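Grip slip (gripper fault)

Grip slip is what we call it when a robot gripper closes on something, reports that it's holding it, and then loses it on the way up. I've been editing the fault pages on this wiki for a while and this is the one people ask me about most, so I've tried to write it out properly (shout at me on the talk page if I got something wrong!).

The name was coined by Gareth Mapplebeck, who was running cleanup tasks on a Pallance arm and got tired of typing "object lost after grasp confirmed" into the log. In his first batch of 200 picks he logged 65 slips, and nearly all of them were bottles.

Cause

The controller decides it has a grasp when the motor current goes up and the fingers stop moving. Trouble is, a thin plastic bottle pushes back for a moment and then caves in. The current spikes, the software says "got it," and the arm takes off with a grip that's already going soft. A full bottle is stiffer but heavier, so it tends to slide or swing. Sponges are their own headache, as they squash so slowly that the fingers may never seem to stop.

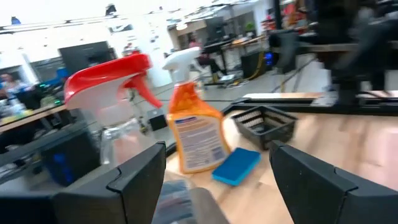

Two spray bottles and a sponge on the table, from the wrist camera. The clear bottle looks close to empty; the orange one is filled.

Spray bottles add one more problem, and it's my least favorite. If a finger lands on the trigger, the lever moves, the fingers follow it, and you can get a squirt of cleaner on the wrist camera or on a connector. That's why Pruson lists it as a safety matter (fault code 1797) and stops the arm instead of retrying.

Fixes

Most of us now use the Plarneo patch, which checks finger width again 3 seconds after closing and before any lift. It's slow, but I love it. Grabbing lower on the body, well away from the trigger, helps a lot too. The older Lo controllers can't run the patch, so on those you're stuck with lowering the lift speed and keeping a towel handy.

See also: False grasp, Dropped load, Wrist camera cleaning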